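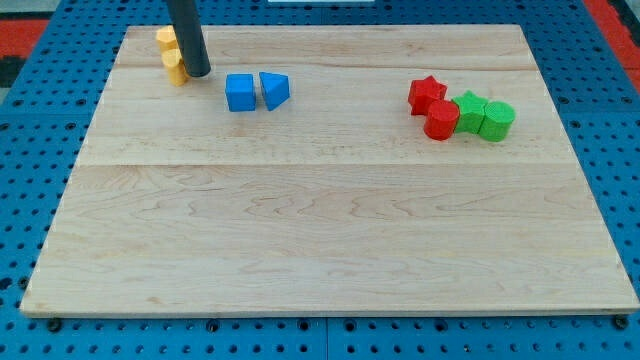

Language-conditioned pushing, trained on my own demonstrations, and I'm stuck on how to score it. We've got the usual eight blocks on the board (two each of yellow, blue, red and green) and a plain rod on the end of the arm, and the policy gets a typed sentence like "push the blue cube towards the green star". I collected 740 episodes in August and labelled them all myself, which I do not recommend. On held-out starting positions it does quite nicely when the target block is out on its own. When it has to deal with something like the reds and greens bunched up over on the right, it all goes to pot, because moving one means moving its neighbours too. If I ask for the red cylinder to go left and the red star gets shoved along with it, is that a success? My script says yes, as it only checks the block in the sentence. My supervisor says no. I've read a few papers and they mostly just give a success rate and move on. What do people here do? And would more data help, or is it the labels? Sorry if this has been asked before, the search on here isn't great.
Posted by Elline, September 2, 2020

Sriwong
More data. It's always more data. 740 is tiny for this sort of thing.

Ratree Chaimongkol
I went through this last year with a very similar set-up, so here's what we settled on, for what it's worth.

First, keep your success check as it is, but write down a second number next to it: how far all the other blocks moved, added together. Don't try to squash the two into one score. We did that at first and spent weeks arguing about the weighting — total waste of time. With two numbers your supervisor can look at the one he or she cares about and you can look at yours.

Second, split your test starts into "spread out" and "bunched" before you run anything, and report them separately. We called a start bunched if the block named in the sentence was touching another one. Our policy looked fine on average and then you saw the bunched row and winced.

On the labels, I'd have a look at what you typed for the messy episodes. Mine said things like "move the red star left" when I'd really pushed two blocks left. The policy had learnt exactly what I'd shown it! We went back over our 1,154 episodes and reworded the ones where more than one block had moved ("push the red star and the red cylinder left"), and the stray movement came down a fair bit with no new data at all. The plain success rate hardly changed, so if you only look at that you'll miss it.

Also run each test start 3 times if you can bear it. Small differences in where the tip first touches a block can send it off in quite another direction, and one go per start told us very little.

Nimitska
Agree with Ratree on the wording. One thing to add: a cylinder and a star don't behave the same when you push them off-centre, so if your bunched starts always have the same shapes together you could be measuring that instead. Shuffle which shapes end up next to each other. I use a little script called Kiria that spits out random layouts and I set the blocks out by hand from a printout. It's dull, and it takes me up to 3 minutes a layout, but I trust the results more. Can't help with the data question, my lot are all scripted pushes with no sentences.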